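Marneo is moving, and it's taking the big tables along

August 2021

Well, it's official, so I can stop hinting at it in every other post. Marneo, the little lunch place I've been going on about since I started writing this column, is leaving its spot on Drarasico Street and moving into the old shoe store by the bus station. The lease is signed, the paint is picked out, and the last lunch at the old address will be served at the end of the month.

I heard it at the counter while I was waiting on my soup, and I'll admit I made a bit of a noise. I've eaten there so often that the staff start ladling when they see me crossing the street! But once I'd calmed down and walked over to look at the new place, I came around pretty fast.

The old room seats hardly anyone. If you've ever tried to get in at noon, you know the drill: you stand by the door holding your coat, you pretend not to stare at people's desserts, and then you give up and take it to go. The new room will have 58 seats, plus a proper kitchen with a window in it, and the cooks seem more excited about that window than about anything else. They've been working in what used to be a storage closet and they'd like to know if it's raining. 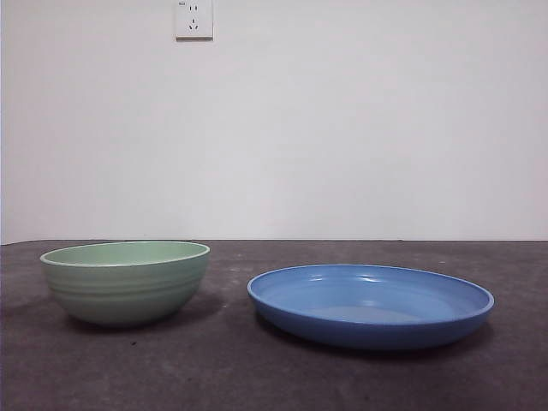 The menu stays the same, at least through the fall. I asked twice. The lentil soup is coming, the dumplings are coming, and the rice pudding is coming with the burnt top that half of you love and the other half keep writing to me about. Prices go up a little on the dumplings and stay put on everything else. They also want to try breakfast once they've settled in — eggs, toast, a pot of coffee you can pour yourself — but I was told not to promise that, so consider it not promised.

What surprised me is how the move is being paid for. The owners didn't want a big loan, so they sold lunch cards to the regulars back in February, good for ten meals each at the new address. They figured they'd sell a few dozen to the people who come in every day. They sold 217. I bought 2 of them myself (one was meant to be a birthday present, and I'm afraid it's still in my wallet). That money covered the new stove and most of the floor, and the rest is coming out of savings.

Symonenko, the bakery two doors down from the old place, will keep supplying the bread. I was worried about that, what with the longer walk, but the bakery already drives past the bus station every morning on its way to the hospital, so it's one more stop on the route. The bakery itself isn't going anywhere, and the folks behind the counter sounded a little tired of being asked.

As for the old room, the landlord says a bike repair shop called Flirnance has taken it from October. I don't own a bike, but I'm glad it won't sit dark all winter like the flower shop did. They're planning to keep the bench out front, too, so those of us who like to sit and complain about parking will still have somewhere to do it.

Opening day at the new address depends on the inspector and on a delivery of chairs that has already been late once. The owners are aiming for the second week of September and said they'd put a sign in the window as soon as they know. If you have a lunch card, hang on to it, since they can't replace lost ones. And if you want one last bowl of soup on Drarasico Street, go before noon or go after two. I'll be the one at the corner table, taking up more room than I should.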